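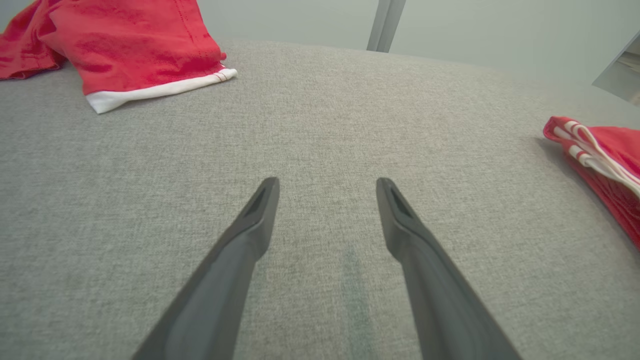
Recording Pick Demos for the Clothes Task

Robotics Club, build group B. Last changed 4/21/23 by Marjorie Yeoman.

Before you start, you need a working login on the lab laptop and the Kandpal recorder installed. If the recorder asks for a profile, choose Motness. The old Skirkov profile still loads but has the wrist cameras swapped.

1. Home both arms. Wait for the two beeps before you put your hands anywhere near the surface.

2. Open both grippers all the way and check the wrist view on the laptop. You should see both fingertips. If you only see one, the camera mount has slipped. Loosen it, square it up and tighten it again.

3. Put the clothes down. Drop them from chest height and leave them how they land. Do not smooth them out.

4. Set the grip force to 341. Anything over 500 will trip the motor on a thick seam.

5. Start recording, then move one arm at a time. Bring the fingers down open, close on a fold, and wait one second before lifting.

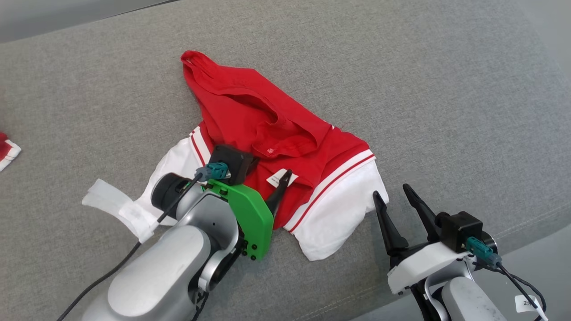

Hems and collars are easier to grab than the flat middle of a shirt. Come in from the side if you can. If the fingers close on nothing, open them and try again in the same recording. We keep the misses.

6. Stop the recording at 3000 frames or when the item is off the surface, whichever comes first. Clips under 1000 frames get thrown out by the script.

7. Name the file with your initials and the run number, then copy it to the Plivier folder.

If an arm stops in the middle of a run, hit the red button and home it again. Don't pull on the cables to free it. Colin Pilkington has the spare connectors, so ask him before you order more.

Folding demos use a different profile and are on the next page.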